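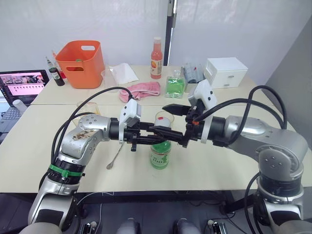

Hello again, and thank you for picking this up so quickly. I run the little drinks table at Dudbridge, and I'm having trouble with cloudy glasses, which I know doesn't sound like much until you're handing somebody a nice cold drink and they hold it up to the light and make a face. I had put it down to the drinks themselves, as we do use some strong colors (there's the green one in the plastic bottle with the white cap, the pink juice behind it, and the very bright green in the square glass bottle), but then I noticed that of the two clear glasses on the cream table, the one further off to the left has a faint yellowish tint and the one behind the green bottle doesn't. They both go through the same Melier glass washer, so I'm stumped!

What I've tried so far: I ran an empty cycle with the descaler you sent, cleaned the filter, and moved the glasses to the top rack. The clear plastic cups I wash by hand, and those come up fine.

Machine setting: 118, program 2
Status: open

Reply from Nives Amato, Melier support

Hi, and thanks for such a thorough note, it's a pleasure to get one. Could you do two things for me? First, wipe the inside of the tinted glass with a cloth dipped in white vinegar, leave it five minutes and rinse. If the tint comes off, it's a deposit and we can deal with it. If it stays, it may well be the glass, and some sets do vary. Second, let me know which detergent you have on the go and what the rinse aid dial says.

Status: waiting for customer

Reply from customer

Vinegar done, and most of it came away, hooray! A little is left down by the base. The detergent is Karkia powder, and the rinse aid dial was at zero. I'm fairly sure Bongani turned it down in November when we had streaks, and then we both forgot all about it. I also gave the bar spoon a wash while I was at it, and it came out lovely and shiny.

Reply from Nives Amato, Melier support

Oh good, that's a deposit then. Please set the dial to three, bring the machine setting down from 118 to 105, and run your glasses on their own for a few days, without plates. Rinse anything that has had syrup or juice in it before it goes in. If the bit at the base is still there after that, go over it once more with the vinegar and an old soft toothbrush.

Status: waiting for customer, check back after ten washes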